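Can the council spend drainage grant money on the border road fence instead?

posted by gravelroad_83

Hoping someone here knows how this works. I'm in Husville, on the Griltden side of the river. Two years back the province gave our council a grant for drainage, culverts mostly, after the low end flooded. Now the June agenda has a motion to "redirect the unspent portion" to a fence along the boundary road with Melik. The reason given is dumping and quad traffic coming across. No new vote on the budget, just a motion and a staff report one page long.

Can they do that? I always thought grant money was tied to what it was granted for. The low end still floods, we had water over the road twice this spring. Over 60 houses down there.

Also who do you even complain to. I emailed the clerk and got back a form letter thanking me for my intrest. 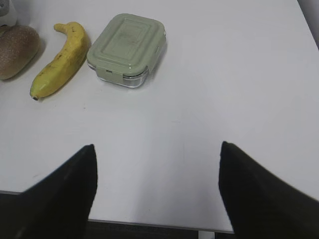
Grant agreement is what you want to see, the staff report won't tell you much. I asked for it at the counter and was told it's "being located". Meanwhile the meeting is at 7 p.m. and they want speakers signed up by noon the same day. If I do get the thing I'm going to spread it out on a white tabletop like the one in the photo, nothing else near it, and go through it with a highlighter. Any idea what section I should be looking for? It was 83 pages when it first went to council, I remember that much becuase somebody complained about the printing.

Thanks in advance, sorry for the ramble.

posted by culvert_watch

Short version, depends on the agreement. Long version:

Most of these have a clause called "eligible expenditures" or "use of funds". Look for that first. Then "amendment" or "change of scope". If the second one says written consent from the province, council can pass all the motions it likes and the money still can't move till the letter comes back. Ask at the meeting, on the record, whether consent has been asked for. Ask for the date. Don't let them answer with "staff are in discussions".

We went through it in Temba with a rink roof. Council voted to shift road money over, province said no, and the whole thing had to be unwound the next year. Cost us more in legal than the bit they moved.

Complaints: clerk first (done), then the ministry's grants office, in writing, with the agenda item attached. If the agenda is only on paper, photograph every page. Then the ombudsman, but they'll send you back if you skipped a step.

Things to take with you

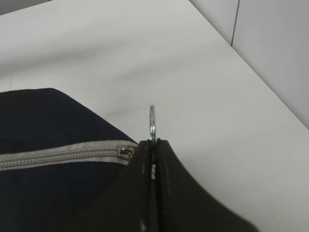 White tabletop with a dark fabric bag at the left.

Agenda, staff report, the original council resolution accepting the grant, any flood photos with dates on them. Two copies of your remarks, one goes to the clerk. You get five minutes in most places, check your procedure bylaw. Write it out and time it at home, five minutes is shorter than you think.

And file a freedom of information request for the agreement now, dont wait for the counter. Fee is small. They have a set number of days to answer, and "being located" isn't one of the exemptions.

posted by boundary_rd_north

They do what they want, always have. I'm on the Melik side and no one asked us about a fence either. 100 metres of it would go right across where the school bus turns around.

Petition might help. Neighbours of ours got 1,000 names on the one about the landfill hours and that got changed pretty quick. Doesn't have to be legal, just has to be embarassing.

posted by gravelroad_83

Thanks both. FOI form is in. Didn't know about the bus turnaround, is that on any map? Would like to bring it up if you're ok with that. Signed up to speak, third on the list.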